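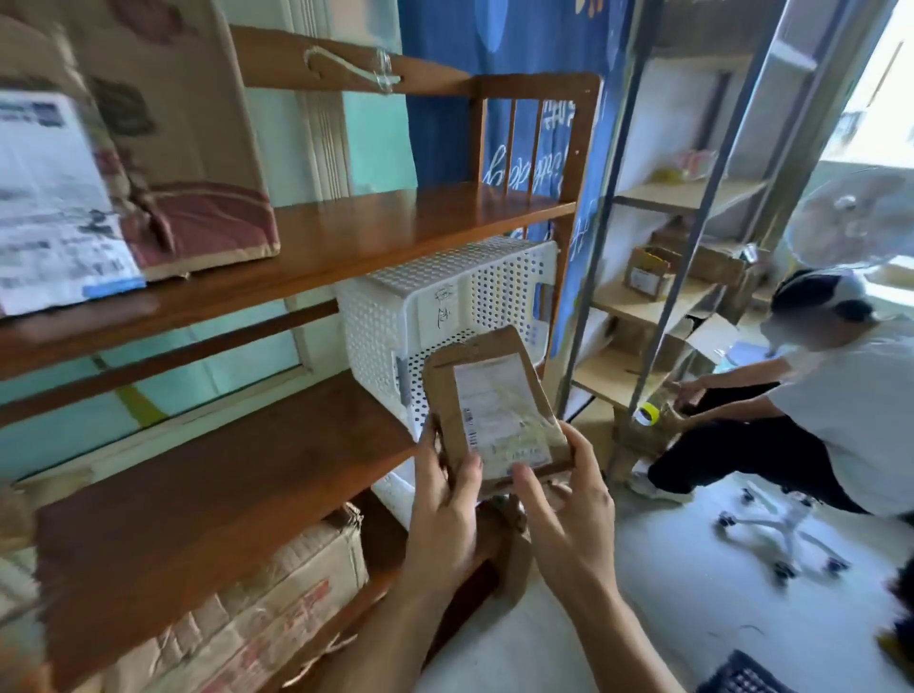

Brown mailer, label to the front, going by the white basket.

Parcel shelf at Finia, part one. We have now over 30 parcels in the room and the old wooden shelf is still my favourite place for the flat ones.

Big boxes go on the metal rack if they fit. Mailers stand upright, so I can read the name without lifting the whole pile.

Yesterday I searched 35 minutes for one small envelope. It was under a box from April!

If your parcel waits with us, please bring the pickup code. We close at five.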